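The Inlow record, and why I've played side two so much

22 November 2025

So I finally got my hands on the new Inlow album, the one I've been going on about since the spring, and I've had it on pretty much nonstop since it came through the mail slot. My neighbor now hums the bass line from the third track in the elevator. Sorry, neighbor!

If you haven't come across them, Inlow are a four piece, two guitars, a drummer who plays like she's trying not to wake a baby, and Mercedes Betancur on vocals and a very beat-up electric piano. I saw them first at the Mekby a few winters back, opening for a band whose name I've completely lost. There were maybe more people at the bar than in front of the stage. She sang the first number with her coat on. By the end of the set the bar had gone quiet and I had bought a T-shirt one size too small (it was all they had left, and yes, I still wear it around the house).

The new one is called Aubert, and I have no idea why. A street? A person? There's a song with the same title but the word never comes up in it. It was cut live to tape over a couple of weeks, and you can hear the room all over it, chairs creaking, somebody breathing in before a harmony. On the slow ones I love that. On the louder ones I could have used a bit more punch from the kick drum, and I went back and forth on whether it was my speakers. I tried it in the car. It's the record.

Side one is the one people will talk about. It opens with "Paper Rates," which they've been playing live forever, and it's faster here than on stage, almost too fast, like they were nervous about it. Then comes "Half the Orchard," with that piano figure that keeps tripping over itself and landing on its feet. If you only listen to one song, make it that one. Her voice does this thing where it drops right down at the end of a line, practically talking, and then the guitars come in under it and you feel the whole song get taller.

But side two is where I've been living. It's three songs and a sort of instrumental, and the long one, "Bareo," takes its time in a way the band never used to. Two chords for ages. The drummer switches to brushes somewhere in the middle and I didn't even notice until the fourth or fifth time through. My sister says nothing happens in it. My sister also skips the intros on everything, so there we are.

Now the tour. I caught the second night, in the small hall this time, capacity 118, and it was packed and very warm. They did the whole album in order and then took requests, which got chaotic fast. Somebody yelled for a song from the first EP and the guitarist had to have the chords called out to him across the stage! He got through it. Mercedes told a long story about a broken-down van that I couldn't follow at all, and then they played "Half the Orchard" again, slower, just her and the piano, and I had something in my eye.

The gripe I do have is the merch table. Tote bags are fine, tote bags are great, but the vinyl was gone before the support act had finished. There are only 2658 copies of this pressing, so if you see one in a shop, don't stand there thinking about it like I did with the last one. I put the test listen on my old turntable and on the newer one, and the old one wins, a little fuzzier but it suits her voice.

Next up I want to write about the support act, who deserve more than a line. Give me a week or two, I'm still learning their song titles. 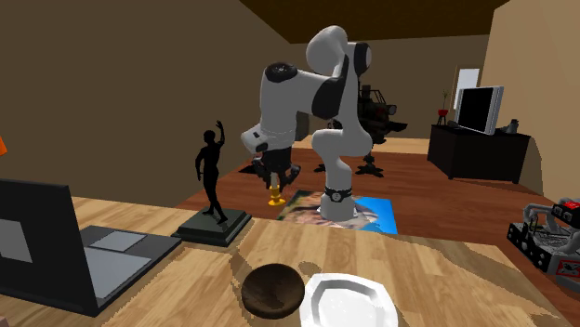
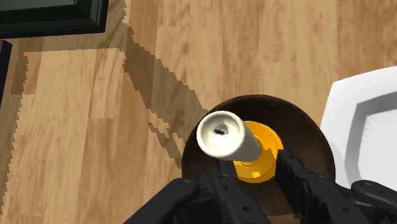 Mercedes Betancur herself left a note under my last post, saying that the title track did have the word in it once, in a verse they dropped the night before recording, and that "Bareo" ran even longer at rehearsals until the drummer put her foot down. She also says there's a repress coming, so hang on before you pay silly money for a used copy.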